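Robot Manipulation Lab - Handout for Session 4
Fri 28 September
When the bin wins: the silent vacuum fault on the Todside cell

Please read before lab. Bring your notebook and the log you pulled last week. We will spend the first half of the session on this fault and the second half trying to cause it on purpose, which is the fun part!

1. Background

By now you have all run the Todside cell. The arm reaches into the metal bin, grabs an object and lifts it out. The tool has suction for flat and smooth things and fingers for the rest, and the planner (Nendum) picks between them for each grasp. A pressure sensor on the suction line tells the planner whether it has a seal. Keep that sensor in mind, it is the main character today.

The long run in July was meant to be 4000 grasp attempts over a few days with a fixed set of objects. We stopped it at attempt 2179 - sorry, that is the log line number, the attempt number was 2000 exactly. The two counters are offset by 179 because startup checks get a log line too. Use the attempt number in your write-up or your plots will not match anybody else's.

2. What went wrong

The short version: the cell spent the last 200 attempts before the stop reporting successful suction grasps that had not happened. The arm went down, the sensor said "sealed," the arm came up with an open cup, moved to the drop position, let go of nothing and scored a point. The success rate on the dashboard went UP during this stretch. I love this fault, and I mean that. It is the best teaching fault we have had on this cell.

The cause was a partly blocked suction line. Lint had collected in the inline filter. With the filter clogged, the pump pulled the pressure down on its own side and the sensor sits on that side, between pump and filter. So low pressure at the sensor, no suction at the cup. The threshold check in Nendum saw a number below the limit and called it a seal.

There was no alarm, and there was no wrong code either. Each part did what its manual said.

3. Why the bin made it harder to catch

Nendum has a second check, a before-and-after comparison from the camera. If an object was taken, the view of the bin should change. If the view is the same, the grasp is marked doubtful. That should have saved us.

Spend a minute with the view below before you read on, and think about what a simple pixel difference would do with it.

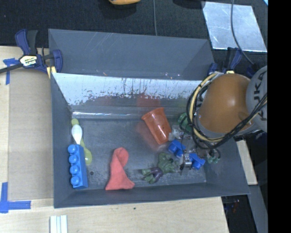

Figure 1. The arm at work in the bin. Compare the floor beside the orange cup with the back wall.

The metal throws color around. There is a reddish patch on the floor next to the cup and a fainter one on the back wall, plus a hard line of glare along the fold at the base of that wall. Now imagine the arm moving. Any reflection it affects can shift or vanish, and the difference image lights up in places where no object was touched. Our check summed the change over the whole bin and compared it with one threshold. Reflections alone could get it over the line.

Then there is contact. An arm that fails to pick something up can still push it. A cup on its side rolls, a cloth drags, and the camera check counts that as change too. "Something moved" and "something left" are different questions, and we only ever asked the first one.

4. The safety side

A false seal sounds harmless if the gripper is empty. Think about the reverse case. On this cell the sealed flag also raises the speed limit for the transfer move, because a held object is assumed to be out of everyone's way by then. If the flag is stuck on, the arm goes into the fast move every time, whatever is hanging off the tool. A cloth caught on a bracket would travel at full transfer speed.

So the rule since July: a flag that measures grasp quality may not unlock speed. Speed depends on where the arm is and on the door interlock, nothing else. Check that this is true in your own branch before you power up.

For hands in the bin, the usual steps apply:

Stop the program and wait for the arm to come to rest.
Press the emergency stop on the pendant.
Close the air valve and watch the gauge settle.
Open the door, then reach in.

Do not skip the gauge. A pump that has been working against a clogged filter can leave the line in a state you did not expect.

5. What we changed

The sensor moved to the cup side of the filter. It reads a little noisier there and that is fine. We added a blank test at the start of each batch: cup in free air, pump on, and the reading must stay near room pressure. With a clog at the old sensor position this test fails right away - try it, it is very satisfying. The camera check now works on segmented objects and asks whether one is missing.

Somogyi and Visberg, the two student branches, have the blank test merged but still use the old camera check. If you are on either one, that is your first job.

6. For your notebook

Sketch the suction line from pump to cup and mark both sensor positions. Write down what each would read with a clean filter, a clogged filter, and a split hose near the cup.

Find the start of the bad stretch in the log using only the pressure column. Hint: look at how fast the reading drops, the final value tells you almost nothing.

Suggest one more cheap test that would have caught this. Motor current during the lift is taken, pick another.

Filters are in the second drawer, please write the date on the bag when you open a new one.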